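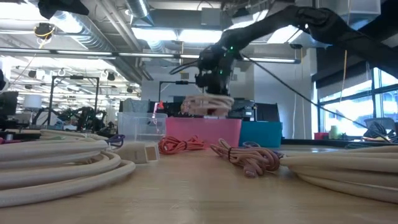 Ticket 3000: label printer drops off network, Anbridge office
Opened by: Robel Berhe
Priority: medium, high if it's still going by shipping time

Printer on the second floor goes offline every hour or so. Comes back after a power cycle, then same again. Driver reinstalled, no change. New patch cord, no change. Queue had 114 jobs stuck in it this morning, cleared by hand.

10:20 Pinged it for a while. Fine, fine, then nothing. Panel still says Ready.
10:45 Sleep timer was set to 60 minutes. Turned it off. Waiting.
11:50 Dropped again. So not the sleep timer, or not only that. 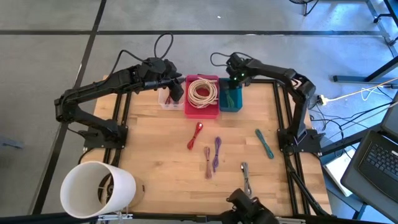

Régis Millet: check the address before you touch anything else. We had the same thing at Undulley in October, printer was set static inside the DHCP range and a laptop kept grabbing the same number. Look at the lease table while it's down.

12:15 Looked. Printer is static on .200, and the range runs right through it. Lease for .200 belongs to a laptop in Farkas, the small meeting room. Thanks Régis.
12:30 Moved printer to .12, outside the range. Updated the port on the print server. Two PCs still had the old port saved localy, fixed both.
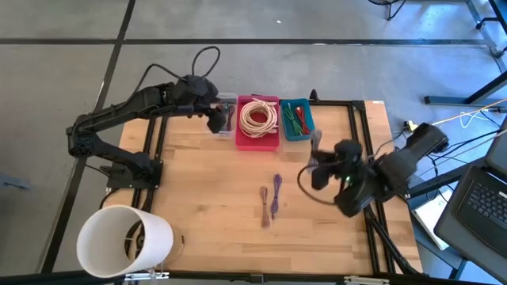
13:40 Test labels ok from both PCs. No drops so far. Sleep timer back on, want to be sure it wasnt part of it.
16:05 Still up. Asked Zhenhua Tang to add the new address to the sheet, old one is wrong for the scanner too.

Status: pending, leave open overnight.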